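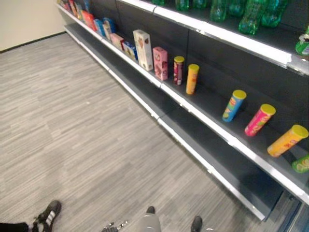
Shelf bay from the head cam, Monday, before the restock. Middle level spread out, a couple of tubes over, bottom level empty.

Monday, restock cell, unit 2 ("Okafor")

In at 8. Setsuko already had the cover off the right wrist. Overnight log shows grip faults again, nearly all on the tubes, hardly any on the cartons. Same as last week so it's not a one off.

Checked in this order:
- finger pads. Left pad glazed, shiny patch near the tip. Right one ok. Swapped both anyway, pair from the Brelard bag in drawer. Only one pair left after this, ORDER MORE
- finger screws. One on the left finger turned by hand!! Cleaned, threadlock, retorqued. Paint mark on all of them now so we can see if they walk
- wrist cable. Rubbing on the clamp edge, jacket scuffed but no copper. Moved clamp back a bit, sleeve over it. Needs a proper replacement, not today
- head cam mount tight, lens wiped

Rehomed the arm after the pads. Home was off, not by much, but the old offset file was still loading from the Condano folder. Renamed that folder so it can't get picked up again. If anything complains about a missing path, that's why. Tell Verna.

Closing force: was set at 35 for everything. Too much for cartons imo, and with the glazed pad it still wasn't holding tubes. With new pads left tubes at 35, dropped cartons. Carton value is in the cell settings, not hard coded, please don't put it back in the script.

Tubes on their side are still the hard case. Planner wants to come in from the top and the shelf above is in the way, so it stalls and then times out. Setsuko's idea: come in low from the front, hook the near end, stand it up, then regrip. Tried it by hand in jog mode, enough clearance at the wrist if elbow stays out. Needs writing up as an actual routine. The one near the front lip is worst, any nudge and it could roll off onto the carpet.

Also the shelf edge strips. Bright under the overheads and the depth goes patchy right along the front. Dropped exposure one step, better. Matte tape might be the cheap fix, ask Verna if ok to put on the bay.

Ran 41 picks after lunch, mixed cartons and tubes, standing only. 3 misses, all on the slim tube. Didnt touch the bottles, translucent stuff is a seperate problem and Surnora's job says leave the top shelf alone for now.

Bottom shelf: no taught poses down there yet. Do not send it below middle level until someone has jogged it slow with a hand on the stop. Leg clearance unknown.

Battery swapped 4:15, old one on charger 2.

To do
- order pads
- wrist cable, check length before ordering, last one came short
- low front approach (Setsuko)
- look at paint marks tomorrow AM before power up
- Verna: folder rename, tape
- log the new home offset, I wrote it on the whiteboard only

Cover back on, one screw missing, has to be under the bench somewhere.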